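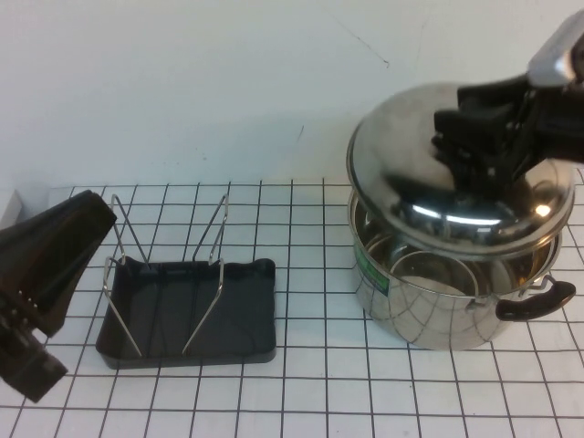 A lid held at a slight tilt above a stainless steel pot. The polished metal reflects the room.

Why Can You See Yourself in a Pot?
Mendholm Museum of Science, Pages for Young Readers

Light travels in straight lines until it meets something. When it reaches an object, some of it bounces off. Scientists call this reflection. Every object you can see, unless it makes its own light, is sending light to your eyes in this way.

Smooth and rough
A sheet of paper feels smooth, but under a microscope it is full of tiny bumps. Light that strikes the bumps bounces off in many directions, and no picture can form. Polished metal is much flatter. The light leaves it in an orderly way, and you see a reflection.

Why curved metal bends the picture
A flat mirror shows you in your usual shape. A surface that bulges outward, such as the back of a spoon, is called convex. It makes things look smaller and fits more of the room into view. A surface that curves inward, such as the bowl of a spoon, is called concave. It can turn your face upside down. The side of a pot curves in one direction only, so straight lines reflected in it may look bent or stretched.

Mirrors long ago
People once polished bronze and silver to make mirrors. The oldest metal mirror in our Kröger Gallery is dated 1127. Beside it hangs a glass mirror made in Siltitz in 1788, with a thin layer of metal behind the glass. The gallery displays 94 mirrors, and four of them may be touched.

Try it at home
You will need a clean, shiny metal spoon and a sheet of paper with straight lines drawn on it.
1. Hold the back of the spoon near the lines. What shape do they make?
2. Turn the spoon over and look again.
3. Move the spoon slowly away from the paper and draw what you see.

Do not use a mirror or shiny metal to reflect sunlight toward anyone's eyes.

Words to know
Reflection: light bouncing off a surface
Convex: curving outward
Concave: curving inward

Next page: Shadows on the Cotirik Bridge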